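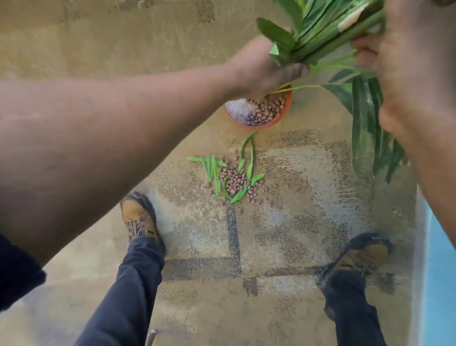 Repotting weekend at Chaudhry yard: what we learned with the leafy ones

Dear members,

In May I promised to write something for the newsletter on potting plants in clay pebbles, and I am sorry that it took until now. Several of you asked me the same questions by the gate, so I put my answers together. I am not a trained gardener. I learned from my aunt, and after that from Lachlan Trevaskis, who looked after the shade house before me and who has corrected many of my mistakes.

The subject is the tall plants with the long, pointed leaves. Some of them are plain green and some have paler streaks. We have grown them at the yard for years and the labels were lost long ago, so I will not pretend to know the exact name of each one. In the plant book they are kept under the number of their bench and this works well enough.

When to divide

These plants grow from the base and they make new stems beside the old ones. After a time the pot becomes so full that the water runs down the side and leaves by the bottom. If you lift such a pot after watering and it still feels light, it is time. You can also see it when the stems in the middle turn yellow -- they get no room and no air.

I prefer to work on the ground and not at the bench. The sandy part beside the water tank is good for this, as it is flat and everything you drop can be swept up again. Bring a low bowl, your pebbles, perlite, clean scissors and an old towel for the knees. Please do not use the green towels, which belong to the Ident kitchen and have to go back to them clean.

Holding the bundle

It sounds a very small matter, but most of the broken stems I find are broken by the hands. People take the plant by the leaves and pull. The leaves are broad and they look strong, but they tear where they join the stem. Use two hands. One holds all the stems together low down, close to where they will stand in the pot. The other holds them higher and only keeps them upright. The low hand does the work. If a few thin stems fall out of the bundle, let them hang and collect them afterwards. When you try to catch them you squeeze the others.

Cut away anything short, bent or yellow before you plant. Be a little strict here. A plant with fewer leaves settles faster, and the bundle is easier to hold. The cuttings can lie on the ground beside you until the end. Healthy ones go in the water jars on the lower shelf, the rest goes to the compost.

The mixture

I was asked most often about this. We use the small brown clay pebbles, the size of a pea, together with perlite. The larger pebbles from last year were not a success with these plants. The stems moved between them and leaned over in the first wind.

Rinse the pebbles before use, two times if the bag is new. Perlite should be made slightly damp, otherwise the dust goes in your nose and eyes. I do not mix the two in advance. I put perlite on one side of the bowl and pebbles on the other, and bring them together with my fingers when the stems are standing in their place. Lachlan mixes everything in a bucket first and says that my way is slow. He is right that it is slow. I find that I can feel better where there is a hole around the base, and I can press the pebbles in just there.

Keep a spare heap of pebbles on the ground within reach. You always need more than you think, and it is difficult to open a bag with one hand while the other is holding a plant!

Choosing the pot

A shallow round bowl is pleasant to look at, and it suits a young plant or a group of cuttings. For the tallest stems it gives little support, so tie them loosely to a cane for the first weeks. Please check that your pot has a hole. If there is none, water only a little and tip the bowl carefully after heavy rain. The coloured bowls are on the rack by the door, and you may take one for each bench. If you take the last one of a size, write it on the sheet so that I can ask Haris Swati to order more when he next goes to Plunorura.

After potting

Put the plant in the shade for ten days. Give water on the first day, and then wait until the pebbles on top are dry and pale. I know that a drooping leaf makes us want to water, but these leaves hang down by nature and it is not always thirst. Look at the new growth in the middle instead. When that stands firm, the plant is well.

No feed in the first month. After this a weak one is enough, as pebbles hold no food of their own. We have 278 sachets left in the cupboard from the Istix order, so there is no need to buy your own.

Tidying the ground

Loose pebbles on the sand are my only complaint. They roll under the shoes and one member has already slipped on the way to the tap. Please gather them with the wide sieve that hangs on the nail. Shake it twice and the sand falls through. The pebbles go in the grey bin to be washed and used again. With perlite be careful, it blows away easily, so take it up with a damp cloth.

The next potting morning is on 17th June, starting at eight before it becomes hot. Bring a plant if you have one that is crowded, or come only to help with the benches by the wall, which I have neglected. There will be tea. If you would like some of the rooted cuttings from the lower shelf, leave your name and bench number in the blue book -- I will put them aside for you in order of asking.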